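Notebook, October, afternoon

Continuing with the stacking layouts. Periklis asked me yesterday to write down the table rules in one place, so I do it here, and later somebody with better English can copy it to the shared page.

The table. We keep the light wooden one. The gray one from the Wando room was flatter, but in the evening it gave a reflection from the lamps and the blocks were hard to judge by eye. On the wood the planks run horizontally when you stand at the working side. Please do not turn the table. I found it turned this morning and lost half an hour with measuring again.

The tape. Black, put down as a square, open in the middle so the wood is visible. I measured 195 mm on the outside, each side. The old square had a corner that lifted, so I removed everything and cleaned the glue with alcohol before laying the new strips. The tower must stand inside the square. It does not need to be in the exact center, we agreed on this with Periklis, but no block at the bottom may touch the tape.

Order for today is red at the bottom, yellow in the middle, green on top. 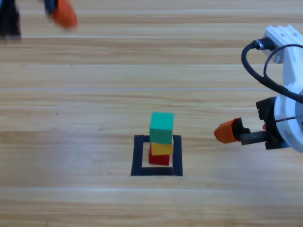 The yellow hangs over the red a little on the right side. I had a discussion with Periklis if this should count as a good tower. His opinion is that a tower which stands is a tower. My opinion is that we should write the overhang in the log also when it stands, so that later we can compare. For now we do it my way, but only with the words "none", "small" or "large". Measuring each one with the caliper takes too much time.

About the sizes. I asked the Dirkville workshop for three equal cubes, but after the complaints in September I do not trust this set. I want to weigh them too. The heaviest on our kitchen scale was 112 g, but this scale is old and I would like to borrow the one from Namboodiri before I write the number in the table.

Log until now: 309 towers in the book since we started with the black square. Nine of them have no color order written, and I think these are mine, from the first morning. I will mark them with a question mark and leave them out of the sheet.

Small things:
The Orkgate tape is finished. The roll in the drawer is a different one, more shiny, please do not mix them on the same square.
Wipe the table dry before new tape.
If you move a strip, write the time in the book.

Tomorrow: reverse order, green at the bottom. Periklis thinks it will be too easy. I would still like to have it on paper. Ask him also where he put the caliper.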